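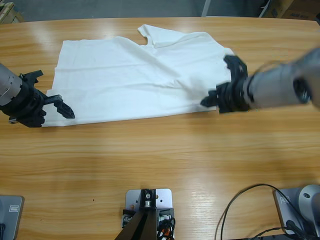 4. Washing and drying everyday cottons

This section covers the Daily Cotton program on the Jusik washer-dryer. For wool, silk and anything marked "do not tumble dry", go to section 5.

Before the first load

Run the machine empty once on Drum Rinse. Do not add detergent. Check that the drain hose is pushed fully into the standpipe and that the tap is open.

Running a load

1. Empty all pockets. Close zippers and turn printed shirts inside out.
2. Load the drum loosely. You should be able to fit your hand in above the clothes.
3. Pull out the drawer and pour liquid detergent into the left compartment, up to the line. Softener goes in the small compartment at the back.
4. Close the door until it clicks.
5. Turn the dial to Daily Cotton. The display shows the default temperature.
6. Press Temp to change it. Whites and colors washed together should stay on Cold.
7. Press Dry once for Iron Dry or twice for Cupboard Dry. If you do not press Dry, the machine stops after the spin.
8. Press Start.

Note: The time shown is an estimate. It is updated after the machine has weighed the load and may go up.

CAUTION: Do not pull on the door during the cycle. The lock releases 2 minutes after the end tone.

Unloading and folding

Take cottons out as soon as the door unlocks. Clothes left in a warm drum will crease, and the creases are hard to get out without an iron. If you cannot unload right away, turn on Anti-Crease before pressing Start. The drum then turns from time to time for up to 24 hours, or until you press Stop.

Lay each item on a flat surface and smooth it by hand from the middle outward. Fold the long sides in first, then bring the hem up. 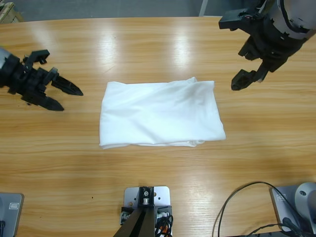 Fig. 4-2. Folded cloth, laid flat.

Cleaning the lint filter

1. Switch the machine off and wait for the drum to cool.
2. Open the flap at the lower right and slide the filter out.
3. Remove the lint by hand. Rinse the mesh under the tap if it looks gray or sticky.
4. Let the filter dry completely – a damp filter collects lint faster.
5. Slide it back in until it is level with the frame.

Clean the filter after every drying cycle. The FILTER light also comes on after 200 hours of drying as a reminder to replace the mesh. Order part Gredurent M from your dealer.

WARNING: Never run a drying cycle with the filter removed. Lint can build up near the heater and catch fire.

Revised December 17, 2024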